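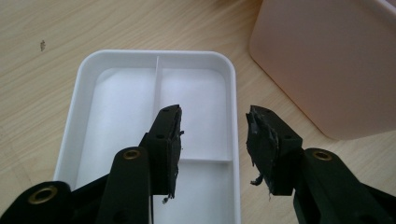
# Throwing Away Most of the Data, Politely

Meenakshi Tomar would like it known that she did not set out to write a filter. She was hired at Trivbridge to work on grasp planning, which she describes as "the part with the nice animations," and for her first month that is what she did. Then somebody asked her to find out why the planner, trained on a fat new set of hand-collected demonstrations, had started closing on compartment dividers as though they were the groceries.

"I opened the first episode to look for a bug," she says. "I closed the last one in May. I'm a different person now."

The thing that came out of it is called Brallus, a tool that sits between the people who record demonstrations with hand-held grippers and the people who train policies on them. It reads each recording, works out where the gripper was, how wide it was open and whether the camera pose can be trusted, and then decides which parts a robot should be allowed to learn from. It has a command line, a modest web viewer and a config file that Tomar refers to as "the constitution," mostly when refusing to change it.

We spoke on Aug 16, 2025, at a desk she shares with Kolbrún Damgaard, who wrote the pose-tracking half and who had agreed to join us on the condition that she could keep working. She kept working.

## What a finger looks like to a program

The first problem, Tomar says, was finding the fingers.

The gripper's camera looks down past its own fingertips, so the width of the opening can be read straight out of the video if the software knows which dark shape is which. Early versions looked for the pads, because the pads are where contact happens and it seemed tidy to measure there.

"Pads are a terrible landmark," she says. "They're soft, and people use them. The edge you measured at the start of the month has gone ragged by the end of it. There's a bit hanging off. Your code follows the bit hanging off, with great confidence, and reports that the gripper has opened by itself."

Brallus now fits a model of the linkage instead. The brass eyelets are round and they catch the light, and the screw holes in the fingertip blocks sit at a fixed distance from each other, so the fit has something rigid to hold on to. The pads get masked out of the width estimate altogether. A separate check compares their outline with an older one and raises a flag when the two drift too far apart.

What happens after the flag is a matter of some debate across the desk.

"It should block the upload," says Damgaard, not looking up.

"It warns," says Tomar. "If it blocked, they'd rename the gripper in the metadata and upload it again. I know this since I've done it."

## The pale table problem

Damgaard's half of the tool estimates where the camera is in space, and her complaint is with furniture. Pose tracking wants corners and texture. A light tabletop with a white tray on it offers a rim, a couple of dividers and a great deal of nothing.

"Wood grain should help, and it does, until it's fine and streaky and the whole table goes one way," she says. "Then every streak looks like its neighbor. The tracker slides along the grain and it's very happy. The error number stays small. You end up with a lovely smooth trajectory to somewhere the hand never went."

Her fix was to stop believing the error number. Brallus now estimates uncertainty separately for each direction of motion, so a segment can be marked good across the grain and doubtful along it. Downstream, the trainer may keep such a segment for learning when to close the fingers and ignore it for learning where to go. The work took her most of a winter. In the release notes it got one line, and the line had a typo.

I asked whether it wouldn't be simpler to put a patterned mat on the table.

"Yes," said Damgaard.

"We want data from tables people have," said Tomar, in the tone of someone reading from a plaque.

## Two kinds of nothing

The largest share of what Brallus cuts is footage with an open gripper and nothing between the pads. Tomar's first version removed all of it. In a test batch of 3000 episodes this got rid of a gratifying amount of disk usage, and the policy trained on the remainder would no longer approach anything. It waited in place for an object to materialize in its hand.

"So there's nothing as in *I'm thinking about lunch*, and nothing as in *I'm lining up with the left compartment*," she says. "Both are an open gripper over a tray. One of them is the most useful part of the episode."

The current version labels idle time by looking both ways along the recording. Hovering that leads into a grasp is kept. Hovering that leads to more hovering is trimmed to 300 milliseconds, a value Tomar admits she picked because it was already in the file. Anything the tool can't decide goes to a review queue, where a person presses one of 2 keys. There used to be a third, for "not sure," and everyone pressed it.

The queue has held more than 2000 clips at its worst. When I visited it was shorter, and neither of them wanted to discuss how that had come about.

## Dividers

And the original bug, the planner with a romantic interest in dividers? It was a timestamp. The gripper width was logged a little later than the video, so during training the fingers appeared to close after the hand had already moved on, which in a compartment tray often meant over the wall. Brallus now estimates the delay for each recording by lining up the measured width with the fingers in the video. The check is short, and Tomar is fonder of it than of anything else in the repository.

A second team, working on a shelf-stocking project called Hirkier, has begun using the tool and has already asked for a way to turn the check off.

"They say their clocks are synchronized," Tomar says.

Damgaard laughed at that, and then asked me which chair I'd taken, as she needed the cable under it.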